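Chapitre 7
Ranger par contenants : ce que la méthode promet, ce qu'elle tient

Les manuels d'économie domestique aiment les contenants. Ouvrez-en un au hasard, vous y trouverez avant la page 13 une phrase affirmant que « chaque chose doit avoir sa boîte ». Nous l'avons nous-mêmes enseignée pendant des années, dans cette formulation ou dans une autre, et nous ne sommes plus certains qu'elle mérite sa réputation.

Le principe est simple. On regroupe les objets par famille, on attribue à chaque famille un récipient, on donne au récipient une place fixe. Eifion Hopkin, dont les fiches de Pitport ont longtemps servi de base à ce cours, en faisait même le préalable à tout ménage : on ne nettoie pas une table avant d'avoir décidé où ira ce qui l'encombre. Sur ce dernier point, il avait raison. Pour le reste, il faut voir.

La première difficulté tient au mot « famille ». Un bol, une assiette et une passoire appartiennent à la vaisselle si l'on pense au placard, mais la passoire passe du côté de la préparation dès que l'on pense au geste. Un petit seau de métal peut servir à porter de l'eau, à tenir des couverts ou à décorer une étagère. Les étudiants à qui l'on demande de trier un lot d'objets courants produisent rarement deux classements identiques, et chacun défend le sien avec une assurance que rien ne justifie. Il suffit de peu de choses pour que la question se pose : une passoire vert pâle, un seau à anse fine, un plat ovale, un bol bleu clair, un sachet de biscuits ou de quelque chose d'approchant.
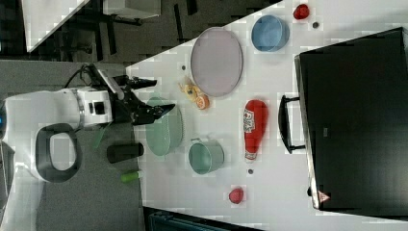 Par quoi faut-il commencer quand une table mêle vaisselle et denrées ?
Par les denrées. Elles sont les seules à pouvoir se gâter, se renverser ou attirer les insectes, et une fois retirées, la vaisselle se trie sans que l'on ait à revenir en arrière.

La réponse est classique et nous la conservons, avec une réserve. Elle suppose que l'on sache déjà où poser les denrées. Dans une cuisine équipée, cela va de soi. Dans une salle de travaux pratiques, un studio ou une pièce qui sert à plusieurs usages, on déplace souvent le désordre d'un plan horizontal à un autre, et l'on appelle cela ranger. Jairo Urrego, qui a repris l'enseignement de Hopkin à Drotstead, demande à ses élèves de désigner à voix haute la destination de chaque objet avant de le saisir. L'exercice est un peu scolaire. Il a le mérite de faire apparaître les hésitations, qui tombent presque toujours sur les mêmes pièces : les récipients vides.

Car c'est la seconde difficulté, et la plus gênante pour la méthode. Un contenant est lui aussi un objet à ranger. Le catalogue Caron, que l'on cite volontiers dans les cours, propose 17 modèles de corbeilles pour cuisine ; il ne dit nulle part où mettre celles qui ne servent pas. On achète un seau pour réunir des ustensiles, les ustensiles finissent dans un tiroir, et le seau reste sur le plan de travail. Le plat ovale pose un problème voisin. Trop long pour la pile des assiettes, il se retrouve dessous, où il faut tout soulever pour l'atteindre, ou debout contre une paroi, où il glisse.

On objectera que l'on peut emboîter. C'est vrai des bols entre eux, et d'un bol dans une passoire si les diamètres s'y prêtent. Mais un emboîtement n'est utile que si les pièces ont la même fréquence d'emploi. Mettre un bol que l'on prend tous les matins sous une passoire que l'on sort deux fois par mois, c'est se condamner à défaire la pile chaque matin. Les schémas de la série Privow, très soignés par ailleurs, ignorent complètement cette question.

Restent les objets qui roulent. Bouteilles, flacons et boîtes cylindriques se rangent debout, tous les auteurs en conviennent, et c'est peut-être la seule règle de ce chapitre que nous donnerons sans nuance. Encore faut-il que l'étagère soit assez haute.

Dans les sections qui suivent, nous reprendrons la méthode étape par étape en commençant par le tri (section 7.1), puis par le choix des emplacements (section 7.2). Le lecteur pressé peut passer directement à l'exercice 14, à condition de le faire sur sa propre table et avec ce qui s'y trouve déjà.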